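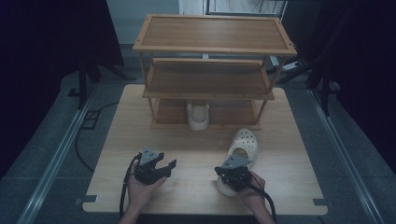
ZOMUTNESS, August 17, 2025

The weather station at Zomutness opened its gates to the public this weekend, and the rain held off until the last group had gone round. Visitors were taken in parties of seven, starting at the instrument lawn behind the main building.

The lawn has two rain gauges. One is a plain copper cylinder which staff empty into a glass measure every morning at nine. The other is automatic and sends a reading to the office every minute. In heavy showers the two do not always agree, and the figure from the copper gauge is the one that goes into the monthly return.

The total for the year so far stood at 377 mm on the board by the door. Most of that fell before the end of May. July was dry, and the farms on the Kusov side of the valley had only light drizzle while the town got two thunderstorms.
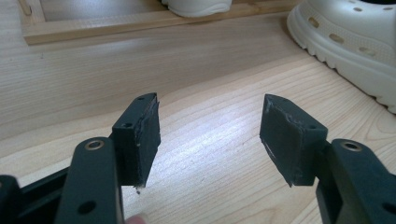
L. Rätsep
Weather reporter

Indoors, the tour moved to the record room. The daily registers go back 90 years and are kept in flat boxes, one to a year. Two were open on the desk. The older one was written up in pencil, with notes in the margin on hail, fog and the first frost. There is a gap of several weeks in one winter when the road was blocked and the observer could not get up the hill.

The forecast office was the last stop. It is a small room and the party had to stand along the wall. Staff showed the radar picture for the past hour and explained how a band of rain is followed across the coast. They also showed readings from Fetora, the new network of roadside gauges, which has 60 sites working. More are due to be switched on in September.

Questions were mostly about flooding on the lower road. The station measures rain but does not issue flood warnings, and people were given a leaflet with the number to ring. Tea was served in the porch. The tour takes an hour, the path to the lawn is steep in places, and parking is at the bottom of the hill.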